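Gripper width reads as closed while the fingers are still open - segmentation problem or sync problem?

Posted in Perception and State Estimation, April 2026

So-yul Moon

I'm training a policy on two-handed fruit sorting with hand-held grippers. Each unit has its own camera and I estimate jaw opening from the image, by finding the blue finger pads and measuring the pixel gap between their inner edges. That gap goes through a lookup table to get a width, and the width becomes the gripper action at each step.

It works on most of the set. I have 322 episodes, and 28 of them have stretches where the width drops to zero for several steps and then comes back. The policy has learned this. On playback it closes early, above the fruit, and the planner flags a grasp with nothing in the fingers.

What I've checked so far:

The lookup table, redone in January with feeler blocks. Error is well under what I'm seeing.
Motion blur. The bad stretches include slow ones.
Exposure. Locked for the whole session.

Two stills follow, one from a stretch that tracks properly and one from a stretch that doesn't.
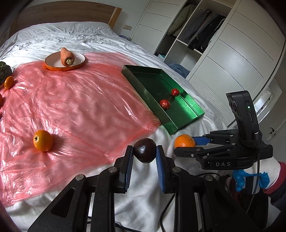
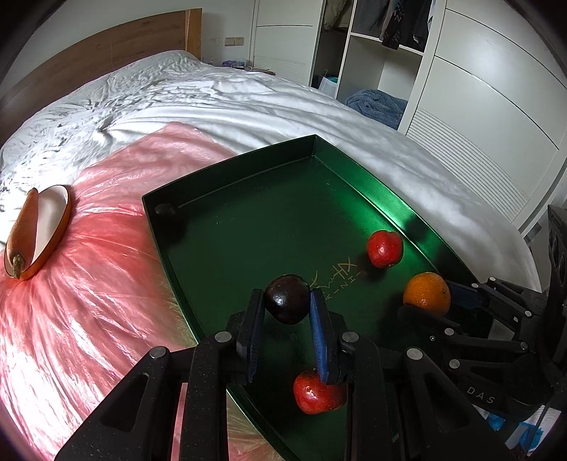

What the tracker reports

In the first, with the dark fruit held, both pads are segmented and the width is sensible. In the second, with the plum between the fingers, the mask finds one blue region and the width goes to zero. My code returns zero when it can't form a pair. I know that isn't great, but I'd assumed it would be rare.

Is it worth training a better segmentation model, or is there a smarter way to get the width? I also wondered about clock offset between the left and right units, as the bad stretches are often ones with both hands close together.

Gun-woo Sun

Your clocks are a separate matter. Width comes from one camera and one image, so an offset between units can't push it to zero. It could make the two hands disagree about when something happened, and you should check that, but it won't give you this symptom.

The fault is the zero. Zero is a valid width and you are also using it to mean "no measurement". Change the return to NaN and carry a validity flag beside it. Then:

1. Gate on pad count. Fewer than two pads belonging to the same gripper means invalid.

2. Assign pads to a gripper before pairing. In your first still there is a blue pad on the second gripper as well. Colour alone will sooner or later pair a pad on one tool with a pad on the other. Restrict the search to the region your own fingers can reach. The camera is fixed to the tool, so that region is constant.

3. Fill short gaps by interpolation. I use a limit of 16 steps and drop the segment past that. Don't interpolate across a contact event, or you will smear the moment of closing, and that moment is what the policy needs.

4. Mask the loss on the gripper channel where the flag is false. The arm pose is still good there, so keep it.

A better segmentation model won't help much in your second still. The left finger shows as a black plate with no blue on it to find. You could train for years on that.

Also, blue is a poor cue in a furnished room. You have a blue blanket in the background. If you must use colour, use it inside the reach region only.

Brittany Lemieux

Agree with the above on NaN. I'd go further and stop using the pads. Track the silver pivots on the linkage instead. They stay at the tool end of the view, the objects you're grasping rarely get in front of them, and the linkage has one degree of freedom, so any two pivots on the same gripper give you the opening. Fit the linkage model once per unit and solve for the angle by least squares. Reject on residual.

We did this on the Drika set and rebuilt the widths for 233 episodes without recording anything again. Watch for glare on the pivots - a plain circle detector will jump to the highlight. Template matching was steadier. You also need to keep the second gripper's pivots out of the fit, same reach region trick as Gun-woo describes.

Howard Mellor

Had something similar, turned out I was loading an old calibration file. Worth a look.

So-yul Moon

Calibration file is the right one, I compared the hashes. I've switched to NaN with a flag and the gripper loss is masked. Retraining tonight. Will try the pivot fit next and post the residuals.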